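The Great Sorting, Part One

August 2019

I have been putting off writing about the basement because writing about it means admitting I have been in it. But the rain has kept us home, the dehumidifier from Zellska has finally stopped making the noise, and I have run out of other people's houses to have opinions about.

Some background for those who came in after the kitchen posts. We bought this place in Ondness with a basement the listing called "generous." It was generous. It took everything we gave it. Over the years we gave it the boxes from the last apartment, the boxes from the apartment before that (never opened, moved twice, paid for both times), three broken lamps, and every toy that any child in this family has ever stopped liking but would scream about if it left.

In April I announced at dinner that I was going to sort it all. I used the word "system." My family has learned to keep eating when I use the word "system."

The system came from a book, which I won't name because I still owe the library for it. The idea is that you sort by kind and never by room. You get all your scissors together in one spot and look at them until you feel ashamed. We own a lot of scissors. I did feel ashamed. Then I put them back where they had been, since that is where we use scissors.

What the book doesn't cover is toys. It has a chapter on toys, but it was plainly written by someone whose children own a wooden horse and a single ball. It suggests inviting the child to "say which toys still speak to them." I tried that. They all speak. Some of them speak in the night, from inside a closed bin, and need their batteries taken out with a very small screwdriver.

So I made up my own method, and since it has now survived a whole summer I feel entitled to pass it on.

The method is paper. You cover a table with it, pour out whatever is in the bin, and push things around until you have piles. When you are done, or when you have given up, you lift the paper by the corners and the lot slides back into a container. I bought a roll from Drurneck that was 100 feet long and thought, well, that's paper for life. It was paper until the end of June.

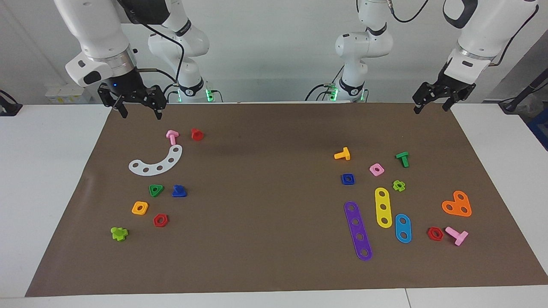 Two piles and a gap. Guard the gap.

The gap matters more than you would think. My first tries had no gap, only one big pile that I kept calling several piles. Once there's a bare strip down the middle you have to commit. A piece is on one side or it is on the other. If you leave things in the middle "for now" you are building a third pile, and a third pile is how we ended up with the basement.

I should say what the sides are for. I have tried keep and give away. I have tried big and small. I have tried by color, which looks wonderful and lasts until a child comes home. The one that stuck was "still gets built with" and "gets stepped on," and it is amazing how little overlap there is.

Building pieces are their own problem. You can't throw one away, because it might be the one. I have a jar upstairs with 124 odd bits in it that I counted one night in a bad mood, and I couldn't tell you what a single one belongs to. There's a bent thing with a hole. There's a thing I'm fairly sure fell off the dryer. But if I toss the jar, then by the law that runs this house someone will need the bent thing with a hole by breakfast, and it will be for school.

Things I learned, mostly the hard way:

Do it standing up. I spent the first month on the floor and my knees have written to their lawyer.

Don't do it with music you like. You will come to hate it. I have lost two good albums to the train track bin.

Don't read anything you find. I lost a whole evening to the manual for a bread machine we sold years ago. It was a good manual. I miss the bread machine now and I didn't before.

Labels are a trap. I spent $100 on a label maker at the Blöndal closing sale and was very happy for a week. I labeled the bins, then the shelves, then the lids, then the label maker. Every bin now has a handsome label telling you what used to be in it. The one marked WINTER HATS holds an extension cord and half a chess set.

Do one bin a night and stop. The nights I did two, the second was sorted by a person with no morals.

And don't ask for help unless you truly want it. My husband came down in July, looked over the shelves, and asked what the difference was between the bin called CABLES and the bin called CORDS. I had an answer. It took me a while to get through it, and when I was done he had gone back upstairs.

I did the math on the money too, which was a mistake. Between the bins, the roll of paper, the label maker, the dehumidifier and the shelving that came with the wrong screws, we are in for $700. For that much I could have bought the children every toy down there over again, new, and put the old ones out on the curb under a sign. I mentioned this to my husband and he said, "But then they'd be in the basement," and I had to go and stand in the yard for a bit.

Still, you can see the floor now. It's an ugly floor, a sort of liver color, with a drain in the middle that I don't remember from the inspection. The children were thrilled with it. They asked if they could have the space to play in, and I said yes in a weak moment, and you can guess how far along we are with that. There is a fort. The fort has annexed the shelving. I am told I may visit if I bring crackers.

The book says that at the end of a big sort you should feel lighter. I feel the same weight, with sorer feet. What I do feel is a low, mean sort of pride when I walk past the basement door, and a strong urge to tell people at parties about bins. I have been asked to stop doing that, so you are getting it instead.

One more thing about the paper. Go bigger than you need. Get it close to the edges of the table, because small pieces travel, and the ones that travel end up under the furnace where I am not going again. Brown is better than white. I can't prove it, but I've done both and I was less cross with the brown.

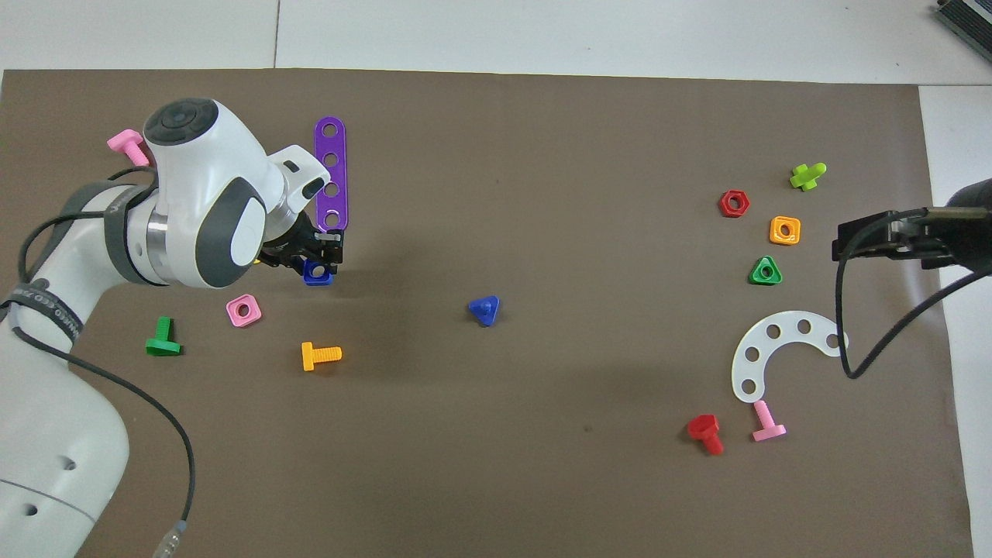
What's Left

The holiday bins, which I'm not touching until it's cooler. The paint cans, which need to go to the county place, which is open at hours chosen to suit owls. The boxes from the apartment before the last apartment. I shook one of those and it sounded like forks. We have forks. I don't know whose forks those would be.

Part Two will be the garage, if there is a Part Two. In the meantime, if you have a way of storing extra lids that doesn't involve a second, larger lid, please leave it in the comments. Last time I asked this I got eleven recipes for zucchini bread, and I made one of them, and it was dry.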